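House rules for a shared robot cell

We've had the arm at Jiltico for long enough now that people other than me want to use it, so this month I finally wrote the rules down. Until then they lived in my head and on a few sticky notes. Sieglinde Fröhlich, who looks after safety at our Zirkberg site, read my first draft and sent it back with 37 comments. I'd like to say most were about spelling.

Her main complaint was that I had written a lot of rules that couldn't be checked. "Take care near the arm" was one. "Keep the cell tidy" was another. Her test is simple: could a person who wasn't there look at the cell or the log and say whether the rule was kept? If they couldn't, it's advice, and it belongs in a separate section.

So the list got shorter. The version we use now goes like this.

Speed is capped at 100 mm a second for any new task. You can ask for more once the task has run for a full day, and the change goes in the log with two sets of initials.

Hands stay out of the cell while the drives are on. I know some people at Bruswood work differently, with their own assessment for it. We don't have one, so we don't do it.

The stop button gets tested before the first run of the day. Press it, see that the arm holds, reset, write down the time. It takes less than a minute and it is the rule people skip most. I skipped it myself one Tuesday and only found out when I read the log back.

Only the items for the current task go on the table. Spare cups, tools and your own tea go elsewhere. I had the walls down as optional in the first draft, but plain panels at the back and side do help to make it clear where the cell ends, so they're now part of the standard set-up.

Cables are looked at every morning. You're checking for tight loops, loose ends and anything that could catch when the wrist turns. If you find a loose end, you write it up before you run, even if you think it's harmless. We argued about this one. My view was that small things could wait for the weekly check, and Sieglinde's was that a weekly check only works if the small things are already on a list. She won.

Finger pads are looked at as well. Specks on the grip surface get noted and wiped off with the drives off.

Liquids are where I've been strictest. Tubes are capped before they go in the rack, and the rack goes on the table before the drives go on. For practice runs we use coloured water and nothing else. 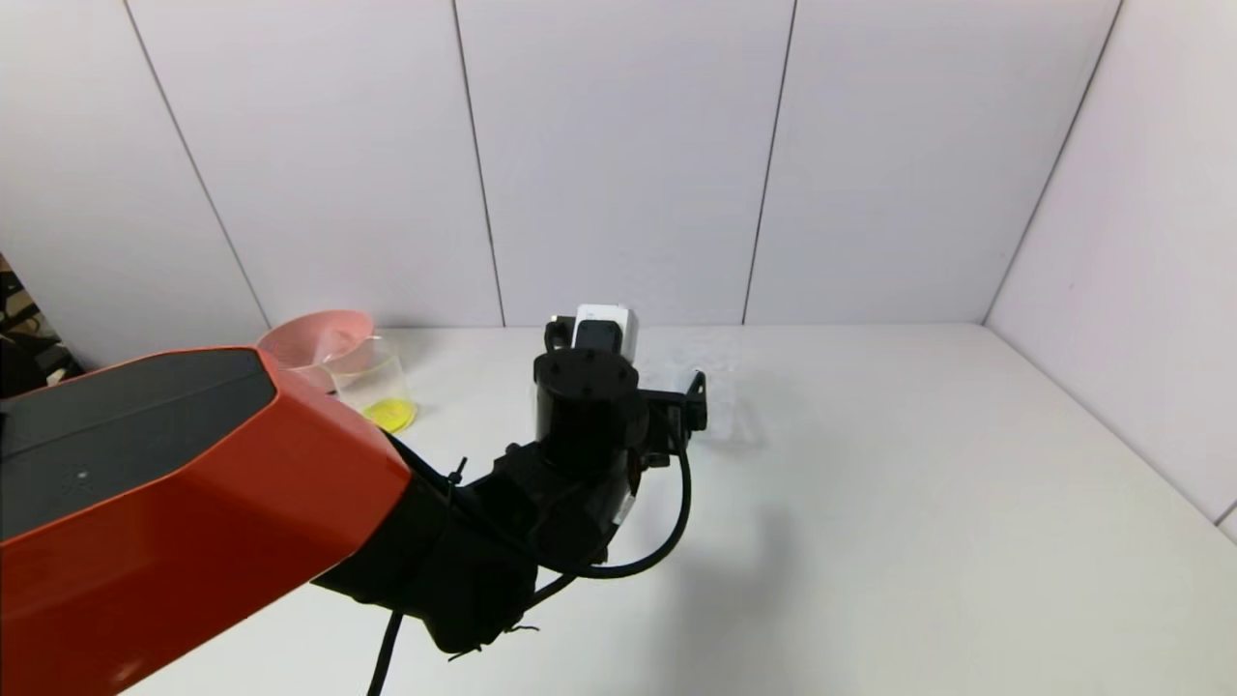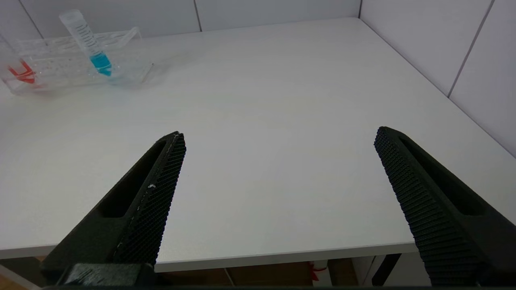
The log is still on paper. Moynihan, who did our network, offered to put it on a tablet, and we may yet do that, but a clipboard by the door gets filled in and I'm wary of changing something that works. There are 58 signed pages in it so far, one per working day, and four with gaps. I've marked the gaps and left them as they are. Filling them in afterwards would make the log look better and tell us less.

Two things are still open. One is who may change the rules. At the moment it's me, and I don't think that's right, as I'm also the person who uses the arm most. The other is how to deal with visitors. The draft says they stand behind the tape, but the tape was put down before we moved the bench, so it needs measuring again – I'll do that next week and update the sheet.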